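## 4. Your First Loaf on the Zustby Bread Maker

This is the fun part! You've washed the pan, run the empty heating cycle from section 3, and now the Zustby gets to do what you bought it for. Start with the basic white loaf even if you're itching to try the rye. It's forgiving, and it shows you how your flour behaves.

**Before you start:** let the milk and butter come up to room temperature. An hour on the counter is plenty.

1. Lift the pan out by its handle and push the paddle onto the shaft until it sits flat.
2. Pour in the liquids first, then the butter, cut small.
3. Add the flour so it covers the liquid completely. Put salt in one corner and sugar in another.
4. Make a little well in the top of the flour and tip in the yeast. Keep it dry for now, especially if you're using the delay timer.
5. Lower the pan into the machine and turn it clockwise until it clicks.
6. Close the lid, choose **Basic**, pick a crust color, and press **Start**.

> **Note:** The paddle sits still for the first 8 minutes while everything warms up. Your machine is fine!

Peek in once the kneading gets going (lifting the lid is allowed at this stage, and it's lovely to watch). You want a smooth, slightly tacky ball. If it's sticking to the sides, add flour a spoonful at a time. If it's crumbly and knocking around, add water the same way.

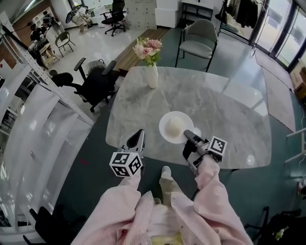 ### 4.1 Using the Dough Program for Rolls

Dough mode is my favorite thing on the whole machine, and I'd urge you to try it in your first week. It mixes and proofs, then hands the shaping over to you.

1. Load the pan as above and choose **Dough**.
2. At the beep, turn the dough out onto a lightly floured surface and press it down gently.
3. Cut it into pieces of 75 grams each and roll them into balls.
4. Cover with a damp towel and leave until puffy, about 54 minutes in a warm kitchen.
5. Bake in your regular oven for 23 minutes, or until the tops are golden.

> **Caution:** After any baking program, the pan and the inside of the lid are very hot. Use dry oven mitts, and never reach in for the paddle with bare fingers.

> **Caution:** Don't use metal tools in the pan. They scratch the coating, and scratched pans hang on to bread.

If a paddle stays behind in your loaf, let the bread cool fully, then ease it out with the plastic hook. Delay timer settings are in section 5.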